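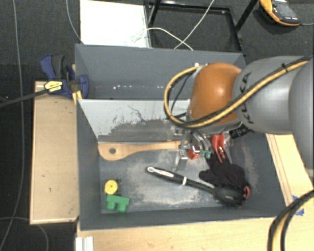 2 min read

Jomard Wall and Trim Paint, Satin Gray

Jomard Satin Gray is a water-based paint for interior wood, drywall and primed metal. It is sold in quart and gallon cans and in a 5-gallon pail for larger jobs. The color is a mid gray with no blue in it, and it dries a shade darker than it looks in the can.

Most customers buy it for things that get handled: shelves, storage boxes, workbench sides, closet doors, stair risers. The satin finish wipes clean with a damp cloth and hides fingerprints better than our gloss. Scuffs can be touched up with a small brush once the surface is clean. Old and new coats blend well if both come from the same batch, so write the batch number down before you throw the can out.

Preparation

Sand bare wood lightly and wipe off the dust. Knots need a coat of Brinden Knot Sealer first or they will bleed through, usually within a season. Glossy surfaces should be dulled with fine sandpaper. Drywall needs a coat of primer. Do not paint over wax or furniture oil.

Application

Stir well — do not shake. Apply with a synthetic brush or a short-nap roller. The first coat is dry to the touch in 40 minutes and can be recoated after 2 hours. Two coats are enough over most light colors. Full hardness takes 15 days, and heavy items left on a shelf before then may stick and pull the finish.

For inside corners and sloped panels, brush the edges first and roll the flat areas while the edges are still wet.

Coverage

One quart covers 40 square feet of rough lumber in two coats. Planed wood and drywall take less.

Cleanup and storage

Wash tools in warm soapy water. Close the lid tightly and keep the can from freezing. Paint that has frozen will look grainy and should not be used.

Not suitable for

Floors, food surfaces, outdoor wood, or anything that stands in water. For porches and decks, see Leka Deck Coat.

Also in this range

Satin White, Satin Sand and Satin Black. The Bromer brush set is sold separately and ships with any order of a gallon or more. Quarts ship on their own — allow a few extra days in February, when we hold paint back during hard freezes.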